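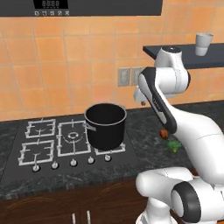 四、仿真任务与评测方法

4.1 任务的选取

我们在写这一节之前犹豫了很久，究竟该从哪一类厨房任务讲起。洗碗、擦台面、开柜门，这些在前人的工作里都已经有人细细做过，而我们最后还是回到了一件最家常的事情上：把台面上的蔬菜一样一样放进灶上的锅里。做过饭的读者大概会觉得这算不得什么难事，可是对一条机械臂来说，锅沿高、锅壁直，蔬菜又大小不一、形状各异，从抓取到抬升、再到越过锅沿松开夹爪，每一步都留着出错的余地。我们喜欢这个任务，也正是喜欢它这一点朴素的麻烦。

任务的定义如下。每一回合开始时，灶台与锅的位置由场景文件给定，蔬菜的种类、摆放位置与朝向则在台面右侧的可达区域内随机采样。策略接收一句自然语言指令，例如“把胡萝卜放进锅里”，并以固定频率输出末端位姿增量与夹爪开合量。若目标蔬菜在回合结束时停在锅内，且锅身没有发生明显位移，则记为成功。蔬菜落在炉架上、卡在锅沿与把手之间，或者被推下台面，一律记为失败，不设中间分数。

4.2 场景的生成

全部场景由我们自行维护的生成工具Garkico构建。这套工具最初只是Wilma Leemans为了调试碰撞模型写的几个脚本，后来大家越用越顺手，便慢慢长成了现在的样子。它把一个厨房拆成布局、家具、材质与可移动物体四层，各层独立采样，再由一个简单的几何检查器剔除互相穿插的组合。经过剔除之后，我们保留了765个场景，其中78个留作测试，训练期间从不出现。

材质一层值得多说几句。早期的策略对台面颜色敏感得令人头疼，换一种石材纹理，抓取点便会偏出去一截。我们于是让台面、墙砖和柜门的外观在同一布局之下反复更换，几何形状则保持不动，这样一来，模型若是仍然失败，我们至少可以比较放心地把原因归到外观变化上去。视角也照此处理：除了能看到手臂的侧方视角之外，我们另设了一个俯视灶台的视角，专门用来核对锅口与台面物体的相对位置。
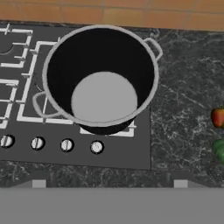 图3　仿真厨房中的灶台近景。锅置于右前方的炉架上，锅内为空；右侧台面边缘可见红、绿甜椒各一部分。

锅的建模曾经让我们颇费周折。若把锅当作一个实心圆柱来做碰撞检测，蔬菜永远放不进去；若直接使用渲染网格，接触求解又慢得难以忍受。Cyrill Camenzind提出的折中办法，是把锅壁切成一圈首尾相接的凸块，锅底另作一块薄板，把手则各用几段胶囊体近似。这样得到的锅在外观上与渲染网格一致，在接触上又足够稳定，蔬菜从锅沿上方落下时，也不再出现早先那种穿过锅底、掉进灶台里的怪事。

4.3 示范数据与策略训练

示范由操作者用手持控制器在仿真中遥操作采集。我们请操作者尽量按自己平时做菜的习惯来动，不必追求路径最短，因此数据中保留了不少停顿、试探和重新抓取的片段。起初有人建议把这些片段裁掉，我们试过，结果策略在第一次抓空之后便不知所措，夹爪合着往锅的方向去，到了锅口上方再空空地张开。保留试探片段之后，这种情形少了许多，策略抓空后常常会退回来，再对准一次。

策略网络沿用Prommont的结构，视觉编码器与语言编码器在训练中均参与微调。与原结构相比，我们只做了2处改动：其一，在动作头之前加入一个预测锅沿高度的辅助输出；其二，把夹爪开合量由连续值改为带滞回的离散值。后一处改动看似琐碎，却很实在地减少了蔬菜在半空中滑脱的次数，尤其是西兰花这一类外形不规整、可抓之处又不多的物体。

4.4 评测流程与初步观察

每个测试场景都以相同的一组随机种子运行，各个对比方法面对的是完全一致的初始摆放。对比方法包括不带辅助输出的Prommont，以及以轨迹检索为主的Schnyder。评测所用的程序版本于2025年7月冻结，此后只修正过日志格式，没有再改动物理参数。

在逐一回看失败回合时，我们发现最常见的问题出在抬升高度上，抓取本身反倒比较可靠。手臂夹住胡萝卜之后，往往过早地向锅的方向平移，指尖或蔬菜末端碰到锅沿，锅身随之转动，回合便告失败。为了弄清辅助输出在其中起了多大作用，我们从失败回合中抽出超过38个，将手臂恢复到刚刚夹住蔬菜的那一刻，再分别交给带与不带辅助输出的策略继续执行。带辅助输出的策略多半会先把蔬菜提到锅沿以上再横移，动作看上去慢一些，却稳妥得多。

另一类失败与语言有关。当台面上同时有两种颜色相近的蔬菜时，策略偶尔会去抓离夹爪更近的那一样，而不理会指令里说的是哪一样。我们尝试在训练中加入成对的指令，即同一摆放配以两句不同的要求，这一做法有所帮助，但在蔬菜彼此紧挨的场景里仍不够理想。与此相关的消融结果，连同我们在Grovetti物理后端上重复实验时得到的差异，放在下一节中一并讨论。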